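Hala Nassar
28/01/2020

Spent the evening sorting out the white table. It has been the drop spot for everything since we moved to Flenville, so I'm writing down what worked.

1/ First thing was taking it all off. All of it, onto the floor. I tried tidying around the piles in July and gave up after 20 minutes.

2/ Then a wipe down and a rule: whatever comes back goes along the far edge. The middle is for working on.

3/ Pens were the worst. I had 52 of them. Tested each one on the back of an envelope and 13 still wrote. Those went in the desk drawer. The black mesh holder stays on the table for odds and ends.

4/ The green glass bowl with the wavy rim used to be in a kitchen cabinet where I never saw it. Rasha said to put it out and use it, so it's out. It holds one thing at the moment – fine by me.

5/ Yellow bin is the catch-all. Open front, so I can reach in without moving it. The old one had a lid and things piled up on the lid.

6/ Water goes on the left, away from the papers when there are papers. Learned that with a library book. Kiros, if you're reading, I did pay for it.

7/ Total time was nearly two hours, mostly the pens. Cost was zero. I already owned everything.

A couple of people asked about labels. I don't label bins. If I can't see what's in it from where I'm sitting I won't open it anyway.

Next is the shelf by the door. Eldana wants the baskets if I don't end up using them, so I'll post when I know.

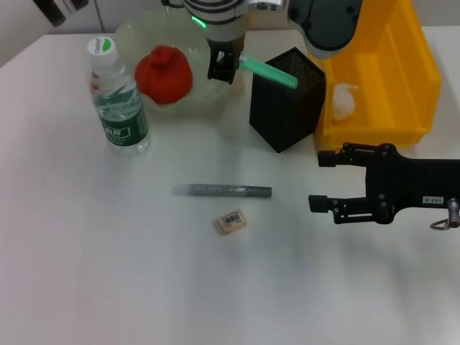
Far edge of the table: water, green bowl, mesh holder, yellow bin.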